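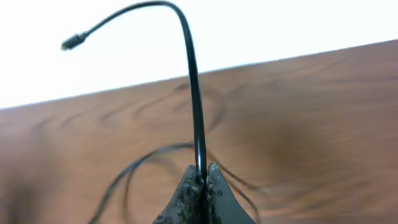 # Tillen panel schedule

Tillen is a small set of data files listing wall and roof panels for steel-framed farm buildings. Each row is one panel as ordered, with its profile, cover width, cut length, gauge and finish.

## What is in it

- `panels.csv` – 300 rows, one per panel
- `frames.csv` – 50 portal frames, matched to panels by `frame_id`
- `fixings.csv` – screws, washers and ridge pieces
- `notes.txt` – remarks copied from the order sheets, spelling left alone

Lengths are in millimetres. Roof pitch is in degrees. A blank in `finish` means plain galvanised.

## Where it came from

Order sheets from the Collden yard, typed up by Lenuța Ursu and Darius Văduva. Margareta Ilie checked the frame numbers in March. Customer names and prices were removed before release.

## Known problems

- 8 rows have a cut length but no profile.
- Lean-to roofs are entered as half a gable – filter on `roof_type` if this matters to you.
- Door openings are not deducted from wall panel areas.

Do not use the files for snow or wind loading. They hold no structural values.

## Changes

2025-07-03: gutter lengths moved to `fixings.csv`.

Filed under: Building data, Steel, Farm sheds

10 shares | 3 comments

**Maricica Hodoroagă**
Is the ridge cap length before or after the overlap?

**Darius Văduva**
Before. Take off the lap yourself.

**Tarık Sarıgül**
Loads fine in Flullel once the semicolons are changed to commas.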